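November 8, 2022

Rain all morning and then that thin yellow light that comes in under the clouds at lunchtime and makes you think you ought to be outdoors. I did go out, as far as the mailbox and back, and there was the letter from my aunt in Roseo that I had been hoping for since the middle of October. Six pages, both sides, in that slanted hand of hers that I have to hold up to the window to read. I made a pot of tea before I let myself open it.

She has finally written down the bread. I have been asking her for years, ever since Grandma's recipe box went missing in the move, and every time she would say oh, you just know when it's right, and change the subject to her knees. Well, now I have it, or as much of it as she can put into words. The starter gets fed the night before. The rye goes in first and sits by itself with the warm water until it smells a little like apples. Then the white flour, then the salt, and the caraway only if my uncle isn't going to be eating it. She has crossed out the oven temperature twice and written "hot" in the margin, which made me laugh out loud in the empty kitchen.

So of course I had to try it, on a Tuesday, with a hundred other things to do. I had no rye. I drove over to the mill shop in Grestis, where they had just the one kind, coarse and rather gray, and I stood there dithering until the girl behind the counter told me her mother uses it and it comes out fine. The bill was $15.81 with the honey and the good butter, neither of which I had gone in for. I also came close to buying a proofing basket but I have a perfectly good colander and a dish towel, and Grandma never owned a proofing basket in her life.

The dough was a mess at first. I had forgotten how sticky rye is, how it gets up your wrists and sets there like plaster. Aunt says to wet your hands and not be afraid of it. I wet my hands and was a little afraid of it. But by the second folding it had started to pull itself together, and there was that smell, the sour sweet one, and I was eight years old again on the step stool in the back kitchen with my elbows on the table, being told not to poke. I poked it anyway today, since I am a grown woman and it's my table.

Gaëtan Gilbert telephoned while it was rising. He wanted to know if I was bringing anything to the supper on Friday and I said, grandly, bread! And then had to sit down and think about whether I had just promised a loaf to people on the strength of one I hadn't baked yet. He is bringing his leek soup, so at least there will be something to dip it in if it turns out tough. We talked far too long, about his daughter's wedding plans and the roof and whether the Thygesen bridge will ever open again. He thinks spring. I think he's an optimist, bless him.

I wrote to Aunt while the oven heated, a proper letter and not a card, and told her everything I've told this diary, only with more compliments. I'm going to copy her pages out into a notebook in case the ink goes, and keep hers flat in the drawer with the tablecloths.
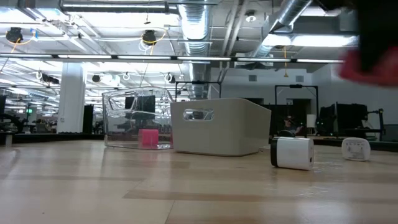
Two bins, one clear and one light gray, on a wood top.

The loaf came out at twenty past six. It's lower than hers and there is a split down one side where I didn't slash it deep enough, but the bottom sounded hollow when I knocked, and the crust crackled the whole time it was cooling. I know you are supposed to leave rye until the next day. I lasted until half past eight. Had the heel of it with butter and a bit of the honey, standing up at the counter in my slippers, and it was so nearly right that I got a little teary. It wants more salt, I think, and maybe a longer rest after the rye goes in.

Must remember to feed the starter on Thursday night. Also ask Aunt what she means by "the blue bowl amount," because I have no blue bowl and I guessed.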